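A Day at the Robot Lab
Open Day at Tapsell Hall, 06/04/2022

Have you ever picked up a grape without squashing it? Of course you have! You probably did it this week and never gave it a thought. But your eyes had to find the grape, your arm had to go to the right spot, and your fingers had to press just hard enough. A robot has to learn every bit of that, and it takes a lot of practice.

On Wednesday the lab at Tapsell Hall opened its doors to families from Melton and Notmont, and 340 people came through, which is a great many for a building with one small elevator. If you couldn't make it (or if you were one of the people stuck at the back behind somebody tall), this page will tell you what goes on there.

The first thing our guide, Līga Sakalauskas, asked everybody was, "What does a robot look like?" Most of the answers had legs and a face in them, and one had laser eyes. The robots at Tapsell Hall are arms. An arm has a base that stays in one place, like your feet when you're told to stand still, and then it has joints, like your shoulder and your elbow and your wrist. At the very end you can fit a tool. A gripper with two fingers is a favorite, and you can try being one yourself. Use only your thumb and your pointing finger, and see how long it takes you to put on a sock!

The arms practice with the kinds of things you would find in a science room: tubes in a rack, trays, a glass beaker, little wooden sticks. Glass is slippery and see-through, and small tubes like to tip over, so there is plenty to get right.
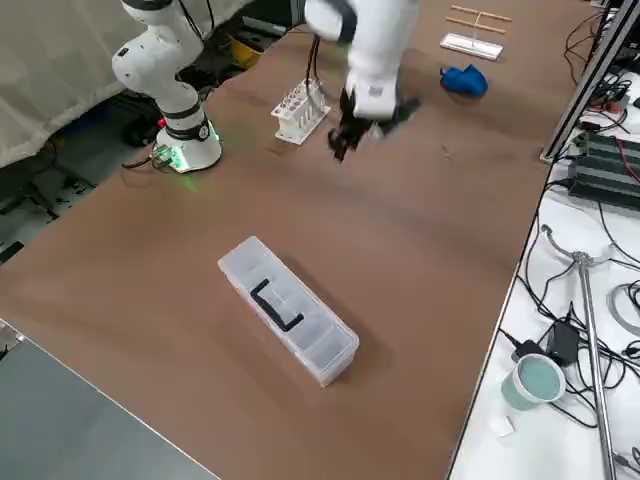
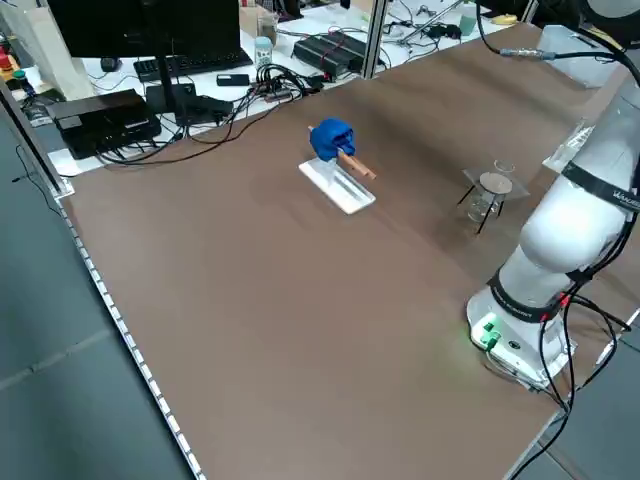 Now, how does an arm know where to go? It follows instructions, and the instructions are made of numbers. Every joint has a number that says how far it is bent. Change one of the numbers and the whole arm moves to a new place. If you have ever told a friend how to find your house, you know how careful you have to be, and your friend at least knows what a mailbox is. A robot has to be told, or shown, many times over.

How many times? Līga keeps a notebook, and on the morning of the open day it said 1,012 practice tries since October. She read out a few of her notes for us. One said "too high." One said "much too high." One just said "oh dear," and she wouldn't tell us any more about that one.

There were 40 seats for each talk, and at the end came the questions, which I think were the best part. A boy from Notmont wanted to know if robots get tired. They don't, but their parts do wear out, the way your sneakers do. Somebody else asked whether an arm could make a sandwich, and Līga said that soft bread is much harder to handle than you'd think, and that she'd love to see someone try.

Things to try at home

Ask a grown-up to be your robot. Put a plastic cup on the table and tell them how to pick it up, using only words like "left," "down" and "close your hand." They must do exactly what you say and nothing more. Then swap places.

The next open day is in October. Children under 4 are welcome too, but please hold their hands on the stairs.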